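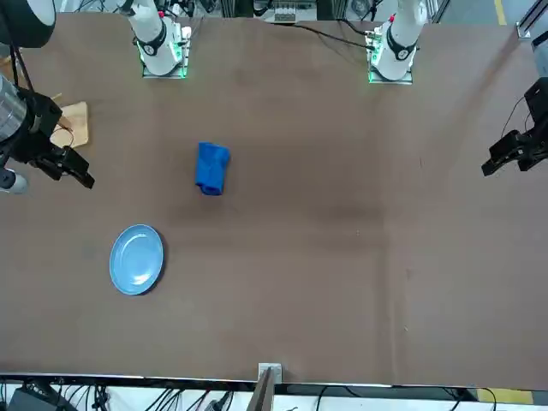 Two-armed bench with cloth, plate and cutting board out.

Workshop tips: keeping a two-armed bench safe and tidy

These are the house rules we use for robot arms doing kitchen-type jobs on a table: folding, wiping, moving crockery about. Most apply to a single arm as well. They don't replace the maker's manual or your own risk assessment. Where the two disagree with us, follow them.

Before you switch on

Walk round the table first. Look at the floor as well as the top. Tape the edge of the working area in a colour that shows up, and replace the tape when it starts to lift. A half-peeled strip is a trip hazard and people stop respecting it.

Check that every emergency stop can be reached without leaning over the table. With two arms you want 2 stops, on different sides, and both should kill both arms. Press each one at the start of the week with the arms powered and parked. Write it in the log.

Status lights are a help, but don't rely on them. Learn what each colour means on your own model, as they are not the same from one maker to the next. Whatever colour is showing, treat a powered arm as one that may move.

Cables

— Anything that moves with the wrist needs enough slack for the full reach, plus a bit. Move the arm slowly to its furthest points and watch the cable the whole way.
— Anything that doesn't move should be tied down. Hook-and-loop straps are better than zip ties, which always end up being cut off with something sharp.
— Thin wires lying on the work surface are the ones that get caught in fingers. Route them off the top or clip them along an edge.
— Floor cables go under the table or in a cover. We had a Movside cover that curled at the ends in warm weather, so weigh the ends down.
— Label both ends.

Setting out the table

Put out what the job needs and put the rest away. Leave clear space between items so that a gripper can come down beside one without knocking its neighbour. A plate and a cloth should not touch unless the job is about the two together.

Use plain crockery with a raised rim, which gives the fingers something to take hold of. Shiny glazes can throw a bright patch under overhead lights, and that may confuse a camera. Move the lamp before you blame the software.

Fold or bundle cloths the same way each time if you want to compare one run with the next. Keep boards away from the resting position of the fingers. If a board has to sit under a gripper, park the arm high and check the gap by eye.

We run at 65 per cent speed for anything new and don't go past 81 with a person in the room. Those are our own limits, so set yours from your assessment.

Hands

Don't reach in while the arms are live. Pause is not the same as stop. Tie back hair, take off lanyards, roll up loose sleeves. If something falls, leave it there until the arms are stopped.

Cleaning

Wipe the top with a damp cloth and mild soap, never a spray, near joints or connectors. Scuffs on a brown top can stay; sticky patches can't. Finger pads get a dry wipe, and Condori pads want changing when the edge goes smooth.

Last updated: June 12, 2023

Comments (3)

benchmonkey: Agree on the straps. We changed over in May and still find bits of zip tie under the table.

Odd Sock: Does the stop check need doing with both arms powered, or can I do one at a time? Ours is a Prustex controller and takes ages to come back up.
> Site reply: Both powered. A one-arm check won't show you whether the stop is wired to the other.

t_lathe: Our log is up to 96 pages and I'm the only one who fills it in. Could you put up a printable sheet?

Related tips
Choosing floor tape that stays down
Drorar clamps: which size for which table
Cleaning gripper pads without ruining them
Storing chopping boards flat
A simple weekly bench check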